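Notes for session 6 - faults and near misses. Handout goes with the Himwood logs, bring your own copy of the fault sheet. July 20, 2020, N. Yeoh

## What happened on the Himwood bench

Short version. Pick and place task, arm picks up a soft item and puts it on a plate. Run 206, the arm came down too low over the plate side and kept pushing. Drive current went up, no stop. Operator hit the e-stop by hand. No one hurt, one plate chipped, fingertips bent and had to be changed.

Bad part: the force limit was set and everyone thought it was on. It was on in the settings file. It was not on in the controller. Two different things, and this is most of today's session.

Order of events, from the log:

1. Controller restarted after lunch (power trip on the bench, unrelated)
2. Came back up with factory limits, not ours
3. Nobody re-sent the settings file. Start script used to do it, the line was taken out in May
4. Table height still the old value, 40 mm lower than the real table top
5. Run started, first move to the plate, contact, push, e-stop

Look at 2 and 4 together. Either one alone is a small problem. Wrong height with a working force limit = a tap and a protective stop. Missing limit with the right height = no contact at all, and you would not find out for weeks. We will come back to this one on the fault tree.

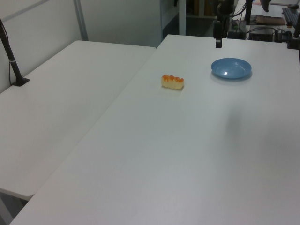 Where did the 40 mm come from? The old table. When the bench was rebuilt the new table was measured and the number was written on the whiteboard, and it never went into the work cell file. The Bekar planner does not check height against anything, it trusts the file. So the planned path looked fine on screen, because on screen the table was lower too. Remember this for the exam project: a simulation made from the same wrong number will agree with the wrong number.

## Reading the log

Fault code 412 = joint following error. It did show up, but only as a warning, and it went into the warning list with all the others. There were 612 warnings that day, most of them a camera timeout that people had learned to ignore. So 412 was sitting in there before the e-stop and no one saw it.

Things to mark on your copy:

- last good limit check before the restart
- first line after restart where the limits are printed (they ARE printed, read them)
- the 412 line
- the e-stop line, and how long between the two

Don't work out the gap from the operator's note, that clock was off. Use controller time for everything.

## Fixes made

- Start script sends limits, then reads them back and compares. If no match, arm stays disabled. The read back is the part that matters
- Touch-off on the table before first run of a session, slow, low force. Written down by whoever does it
- 412 moved from warning to stop
- Camera timeout fixed at the source (bad cable) so the list is short enough to read
- Hand on the e-stop for first cycle after any restart, any reason

Not done yet: version numbers on the work cell file. Pattinasarany has a way of doing this that I like, will show it next time if the slides are ready.

## Compare with Plustmont

Same kind of fault, diffrent cause. There the limit was live but set for a heavy part, then they switched to a light one and left it. Settings correct, read back correct, still wrong for the job. So a read back would NOT have caught it. Ask yourself what would.

## For next session

Draw the fault tree for run 206. Top event is "arm pushes into table area with no stop." At least two branches, and show where they have to happen together - use an AND gate there, last year half the class put OR. One page, by hand is fine.

Then two or three sentences: which single fix from the list would you keep if you could only keep one, and what does it leave open. No wrong answer but you do have to argue it.

Questions to me by email, Nabila Yeoh, or catch me after the lab. Reading is chapter on safe restart, skip the part about conveyer guards.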